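Bench tips from the Traltavthorpe workshop: laying out a table for an arm

These notes come out of the layout trials we ran in October for people setting up a small automated bench. We tried different arrangements of the same equipment in simulation, 1821 runs in all, and kept a list of what made the arm's job easier. Most of it applies to any table that a machine and a person have to share.

Start with the arm
Fix the position of the arm before you place anything else. A base at the rear of the table, near the middle, gave us the best reach to both sides and left the front clear for hands. In a front corner it could reach one end of the table well and the other end badly.

Check underneath
Look at what is below the tabletop where the base will go. You need room for a bracket and for a spanner to turn. Keep legs and crossbars out of that area. Tighten the bolts, run the arm for a day, then tighten them again.

Heavy things at the ends
Put the large instruments towards the ends of the table and keep the middle for plates and holders. An arm that has to lift something over a tall box takes a longer path, and longer paths were where we saw most of the stops. Leave a hand's width behind each instrument for leads.
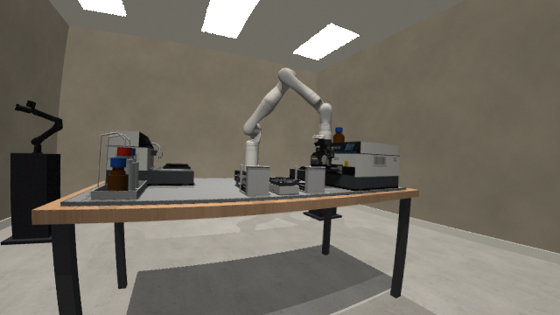
Measure from one corner. We take the front left corner of the work surface as zero and write down every position from there. When two people measure from different edges the errors add up, and they are tedious to find later. Keep the list on paper as well as in the software.

Bottles
Tall bottles belong in a tray or a stand. A loose bottle gets put back a little to one side each time, and after a few refills the arm is reaching for the wrong place. Fill them away from the table if you can. Wipe the outside before they go back.

Plates
Use a holder with a raised edge on all four sides. In our runs a plate turned slightly in its holder caused more failed picks than a plate in the wrong place altogether, as the software caught the second kind and missed the first. Push each plate into the same corner of its holder every time.

What the runs showed
We compared 24 layouts. The best of them completed 98 per cent of its moves without a stop. The worst had the same equipment with the tall instrument in the middle. Moving that one item to the end accounted for most of the difference, and changing the speed of the arm made very little.

Stavros Chrysikopoulos repeated the best layout with the Fliretti planner in place of Stergiou, which we had used for everything else. The order of the top few layouts changed but the poor ones stayed poor. We have not tried it with a longer table.

Before you copy a layout to a real bench
Simulated tables are level and real ones seldom are. Put a spirit level on the surface in both directions and pack the legs until it reads true. Then step the arm through every position slowly with nothing in the holders. Allow around 15 minutes for this. Do it again whenever the table has been moved, even if it was only to sweep behind it.

Cable ties for the arm leads should be snug but still slide. Trurkar sell a reusable kind that we have found good enough.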